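# How does a citizen-initiated ballot measure get onto the ballot after the council votes it down?

**Posted by rirnum_resident**

I live in Rirnum and I signed a petition in the spring to change how our city council fills empty seats. Right now the remaining members pick somebody. The petition would require a special election if more than half the term is left. The council took it up last month and voted against adopting it. A neighbor told me that was the end of it. Somebody else told me it goes to the voters anyway.

I called the clerk's office and was told the matter was "under review," which didn't help me much. I also read the notice taped to the library door and it only talks about the hearing that already took place.

What I want to know:

- Is the petition dead after a no vote?
- Can I take my name off, or add my husband's, at this point?
- If it goes on the ballot, who writes the wording?

I'm not looking for an argument about whether the change is a good idea. I have heard plenty of that.

---

**Ivone Honorato**

It is not dead. I worked on a petition over in Illow under the same county rules, so I'll go through how it went there. Check your own charter, which should be on the city website under "Elections" or "City Code."

In a charter like ours, the council gets one chance to adopt a petitioned ordinance as written. If they adopt it, it becomes law and there is no election. If they vote no, or let the deadline run out, the clerk has to send it to the voters at the next regular election. The council can't amend it first. They can put a competing measure next to it, and that happened to us. Voters saw two questions with nearly the same title and a lot of people were confused.

"Under review" most likely means the signatures are still being checked. In Illow we needed 226 valid signatures and turned in 268. I thought that was a safe cushion. It wasn't very big once they started crossing names off. The usual reasons were:

- the signer had moved and never updated their registration
- the signer lived just outside the city limits
- the date was missing or written by somebody else
- the same person signed two sheets

We lost about 70 names on the first pass and came up short. Our charter gave us a short period to collect more, and we made it on the second try. Ask the clerk whether Rirnum allows a second filing. Ask in writing, and ask for the answer in writing too. Email is fine.

On your name: where I was, you could withdraw a signature only up to the day the petition was filed. After that it stayed. Your husband can't be added now unless there is a second round of collecting. If there is, he has to sign for himself on a new sheet. You can't sign for him.

On the wording: the city attorney writes the ballot title and the short summary. The full text of the measure stays the way it was on the petition. There is normally a public comment period on the title, and almost no one uses it. Read the summary when it comes out. Ours said the measure "may increase costs" and left out the cost of what it replaced. Two of us wrote in and they changed the sentence. 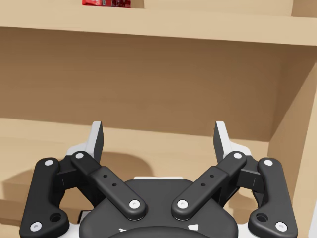
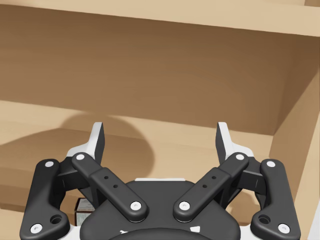 One more thing on timing. If the signature check runs past the print deadline for the November ballot, the measure moves to the next regular election. That could be a long wait. The print deadline in our county falls in early September, but the date shifts from year to year, so get it from the county and don't go by what I remember.

---

**arex_ave**

Same thing happened in Xavier. Council said no 3 times on different petitions and every one of them ended up on the ballot. Two passed. So your neighbor is wrong.

I don't know about taking your name off.

---

**dcol_west**

I'd go to the next council meeting and use the public comment time. They usually won't answer you on the spot, but the comment goes in the minutes and the clerk is sitting right there. That's how I found out ours had already been certified. It had been on the county site for over a week, under "Filings" instead of "Elections."

Also, if you do get a second round of collecting, print your name clearly above the signature. Mine got thrown out the first time for being unreadable.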